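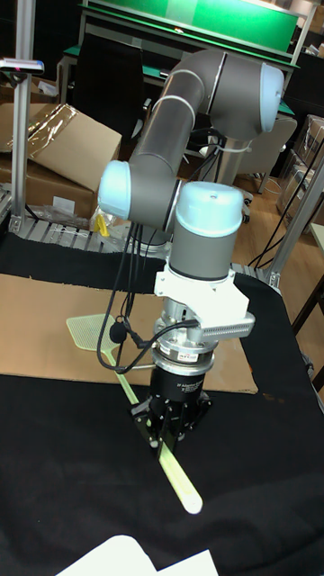 A robot arm over a table covered in black cloth.

Street lights first, then slogans

Another safety walk in Bescombe last week. Speeches, whistles handed out, a photo with the mayor. And the bus stop on Tapsell Road is still dark by six. My daughter waits there. So do the girls from the evening classes, in a group if they can manage it.

I'm tired of being told young women should "stay alert." They are alert. They've been alert since they were twelve. Ask Precious Ngcobo, who went to the station in April to report the man who follows students off the number 8. Two hours on a bench. Then a form. Then a officer asking why she takes that bus.

She takes it to get home.

Up to 200 people signed the petition after that. Marama Harawira carried it to the council herself and got a polite letter back. Budget under review — as usual. Meanwhile there was money for new planters outside the town hall. Nice planters.

What I want is boring. Working lamps at the stop. A driver who is allowed to let a passenger off between stops after dark. Someone at the front desk who takes the complaint the first time, writes down the man's description and calls back. None of it needs a consultant.

Some readers will say most men don't behave like this. Fine. Then most men can come to the council meeting on the 19th and say so out loud, becuase last time there were two of them in the room. One left early.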